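Nilix Setup Guide
Home Manuals Arm setup Downloads Contact
Search this manual Go

4.2 Approach rules for simulated table tasks

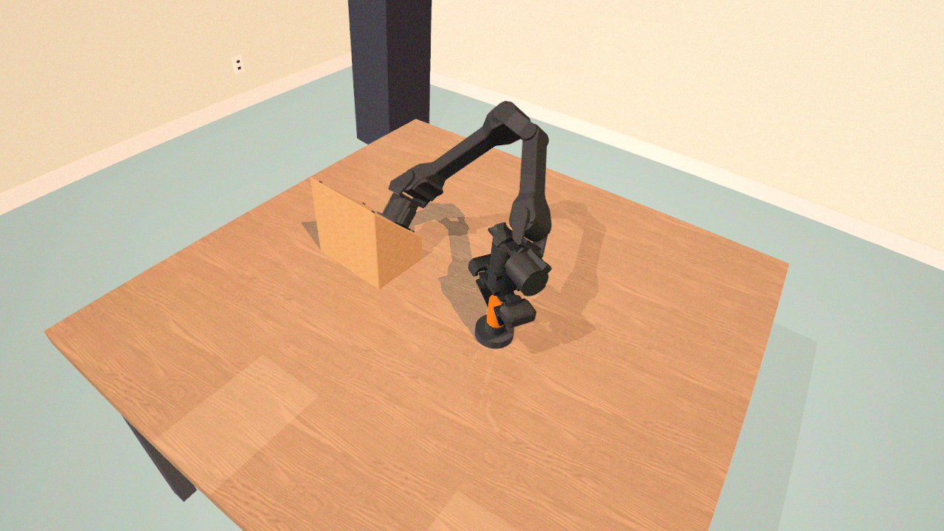

Figure 9. Arm at the orange and black object, tan box at left.

Apply these rules to every table scene before it is released for shared use. Run the checks in simulation first – a scene that fails here must not be copied to a physical cell.

1. Load the scene and confirm that the arm stands clear of the box through its full shoulder travel.
2. Set the joint speed limit to 30 percent. Do not raise it until step 6 is complete.
3. Turn on contact reporting for the gripper fingers, the wrist and both arm links.
4. Move the gripper to a point directly over the target, then descend in a straight line.
5. Stop at first contact. Save the joint positions and the contact log.
6. Repeat from 256 random start poses. Any contact between a link and the box counts as a failure.

NOTE: Shadows and light patches on the tabletop are not obstacles. Leave them on if camera images are being saved.

CAUTION: Never turn off collision checking to get past a blocked path. Change the start pose or move the box.

Acceptance: 100 percent of runs free of link contact. Send failed logs to Sidra Marwat with the scene name and the pose number. Changes to the limits in this section need written approval from Irfan Jadoon.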